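Looking After a Two-Armed Utensil Cell: Setting Up, Cabling and Daily Care
Project report, second-year Automation Workshop, Grudside College

1. How the project came about

When we were handed the cell in February it had already been through the hands of two earlier groups, and it had picked up the sort of small troubles that any shared machine does. The task the arms are given is a homely one. There is a pink pot and a black mesh container on a dark table, and the arms have to pick up white plastic kitchen utensils and move them between the two. Our own job was to get the cell into a state where it could be started on a Monday morning by somebody who had never met it before, and to write down everything we did along the way (this report is the longer version, and there is a short one taped inside the cupboard door).

We should say at the start that we are very fond of this cell, even after a term of crawling under it.

2. The grippers and the surfaces they work over

We began with the grippers, as the log left by the Prerkska group was full of missed grasps and we suspected the fingers before anything else. Each gripper came off, was brushed clean, and had its finger screws taken out one at a time and put back with a drop of the weak threadlocker, the kind you can still undo with a hand tool. After that we did a slow pass with each arm, low down, watching the wrist camera view on the laptop to see whether the two fingers stayed level with each other all the way along. It is a lovely quiet job if you have the patience for it, and two of us did.

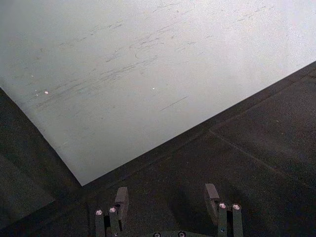

The pass is done at the slowest speed the controller allows, with one person holding the stop button and doing nothing else. We went along each edge first and then across the middle, and wherever the fingers looked uneven we stopped, backed the arm off upwards and went round the screws again. On the first day this took all afternoon. By the end of the project it took less time than making the tea, mostly through knowing which screws to look at.

The camera glass was wiped at the same time. We had been using a paper towel, which left fluff, and we changed to the lens cloths from the stores.

3. Cables

Cables took up more of our time than everything else put together, and we would beg the next group to read this section even if they skip the others. The gripper cable has to be long enough to let the wrist turn fully, and short enough that it does not catch on whatever is standing on the table. These two wishes pull against each other. The first cable we fitted, from the Lultard box, was too stiff and tugged at its connector each time the wrist rolled over. The second was softer and hung in a nice easy loop, though we then had to check by hand that the loop stayed clear of the container in every pose we had saved.

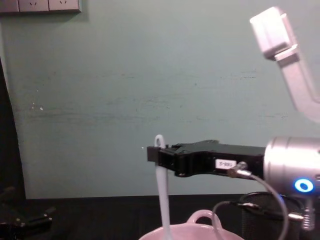 Our way of checking was to step through the saved poses one by one with the arm loaded, as an empty gripper lets you get away with things that a full one does not. We wrote down every pose where the cable came close to an object and moved the in-between points upwards until we were happy. The connector is pushed home by hand before each session and given a gentle tug. If it moves, it goes on the list and the cell stays off until someone has looked at it.

We also put labels on both ends of every spare cable. It was dull work and we are glad we did it.

4. The running test

With the grippers and cables settled we ran the full routine 108 times over several afternoons, with the pot and the container put back on their marks between runs. Our target, agreed with the course team beforehand, was 100 clean runs, and we reached it with a little to spare. Most of the runs we lost were down to the handle turning in the jaws while it was being lowered. We cured a good part of that by gripping nearer the top and leaving a short pause before the arm moved off.
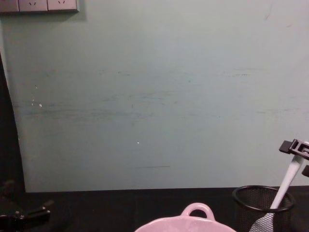 Fig. 3. Right gripper holding the top of the spatula handle, with the lower end in the mesh container.

The pause cost us a little time in every run and we argued about it for longer than it deserved. In the end it stayed in.

5. Daily care, as we left it

Before switching on: wipe the table, wipe the camera glass, push the connectors home, check the finger screws with the small Zürcher driver kept in the top drawer. Put the pot and the container on their marks.

After switching on: send both arms to the resting pose, open and close each gripper, then do one slow run with a hand on the stop button.

At the end of the day: take any utensil out of the jaws, rest the arms, write up the log, even if all you have to write is that nothing happened.

6. Things we did not get to

The resting pose for the left arm is still lower than we would like. We meant to raise it and then ran out of term. The spare fingers have been ordered and will go in the cupboard with the labelled cables when they come, and the saved poses should be checked again once they are fitted.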